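4. Setting up the randomized-texture runs

Applies to the Ladodum simulator with the two-arm Clilten model loaded. If you are still on the single-arm model go back to section 3, most of the menu names below won't match.

Short version of what we're doing. The policy gets trained on rooms where every surface has been given a random material - doors, walls, tables, cabinets, all of it. Layout stays put, looks change. Then we test on textures it never saw in training and compare against a policy trained on one fixed look. This section gets you from a clean install to one full comparison. Section 5 covers the plots.

4.1 Before you start

You need the asset pack from Nunirard unpacked next to the simulator folder, not inside it. Inside it gets wiped on update.

Free disk space for the episode recordings. Check this first. A full disk mid-run does not raise an error, it writes empty files.

Close any other viewer window. Two viewers on one sim will fight over the head camera.

4.2 Load the room

1. Start Ladodum and open the room list. Pick the Krajewska room, the one with the door at the far end.
2. Set the render quality to medium. High looks nicer and changes nothing in the results, we checked.
3. Load the robot. Wait for the arms to settle before touching anything.
4. Set the master seed to 17. All reported runs use it, so if you want your numbers next to ours, use it too.
5. Open Materials and switch Source from Fixed to Sampled.
6. Tick "per part" so that a piece made of several parts can get a different material on each. Untick it and the whole piece gets one material - easier task, and the results stop being comparable.
7. Hit Resample. Look at the head view. Arms over the table, door beyond.

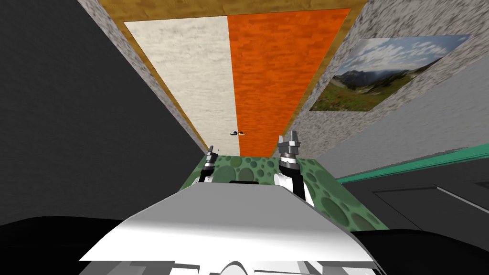
8. Hit Resample a few more times. Layout should not move at all between samples. If furniture shifts, the layout seed is not locked - go to Layout, click the lock, reload the room, start again from step 3.
9. Save the config under a new name. Don't overwrite the default, the test script reads it.

Note: ugly combinations are fine. Granite walls, odd greens, clashing oranges, leave them in. Early on we filtered out samples that looked wrong to us and the policy trained on the filtered set did worse on unseen textures. Filter is still in the menu (Materials > Plausible only). Leave it off.

Note: framed pictures keep their own printed image and are not resampled. Known, on the list.

CAUTION: do not resample while an episode is recording. The surfaces change halfway through, the log only keeps the first set, and you won't spot it till you replay.

4.3 Record the training episodes

1. Open Record and pick the saved config.
2. Set episodes to 797. Odd number, I know. It's what was left of the original set after the bad episodes were dropped, and every later set was cut to match.
3. Set "resample every" to 1 episode.
4. Turn on all cameras, head and both wrists. The policy input uses all three. Missing one won't stop the recorder but the trainer will refuse the set at load time, hours later.
5. Press Start. Leave it overnight if you can.
6. When it finishes run the check script. It lists episodes with missing frames or joint readings out of range. Delete and re-record those, same seed offset.

Now do the whole thing again with Source set to Fixed. Same number of episodes, same seed, different output folder. That's your baseline. Name the folders properly - we once trained both policies on the same set and spent a happy afternoon wondering why the curves were identical.

4.4 Check the wrist views

Do this by hand, before training. The check script only knows whether frames exist, not whether they're any use.

1. Open Replay and load an episode from the sampled set.
2. Switch to a wrist view and scrub slowly from start to end.
3. Look at texture scale. Wrist cameras get close to things, so a pattern that looks okay from the head can turn into big stretched streaks up close. A bit of streching is normal with these materials. Solid smears over every surface means the texture map failed to load.
4. Look at the fingers. Both should be in view with the gripper open. If the body of the gripper hides them, the camera mount offset is wrong - reset it in Robot > Mounts and record again. Sorry.
5. Repeat for the other wrist.
6. Repeat for 20 episodes spread over the set. Not the first ones in a row, they tend to be alike. 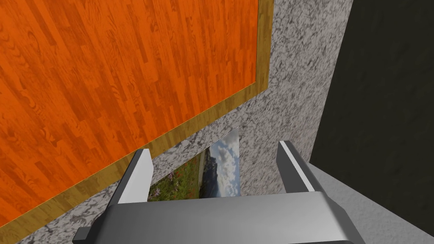
Can I mix sampled and fixed episodes in one training set?

You can, the trainer takes both, but don't use a mixed set for the comparison. Keep the two sets pure for that. If you're curious, make a third folder and report it separately.

4.5 Train and test

1. Start training on the sampled set. Default settings, don't tune.
2. Start training on the fixed set. Same settings exactly. If you change the batch size for one becuase of memory, change it for both.
3. Open Evaluate. Load the held-out materials list that came with the asset pack. None of those materials appear in training.
4. Set held-out rooms to 8.
5. Run both policies with the same test seed.
6. Copy the results file out before the next run. Evaluate overwrites it without asking.

What you should see: the fixed policy does well in its own room look and drops hard on held-out textures. The sampled policy is slightly worse in the plain room and loses far less on the held-out ones. The small loss in the plain room is real, don't go hunting for a bug.

If both policies do badly everywhere, it's nearly always the action scaling. See section 7.

If the sampled policy is fine with one arm and hopeless with the other, check that the left and right wrist streams aren't swapped. Older configs had them the wrong way round.

CAUTION: none of this says anything about a real robot. Only sim textures were varied here - lighting, friction and camera noise all stayed at default. Section 6 has the lighting runs.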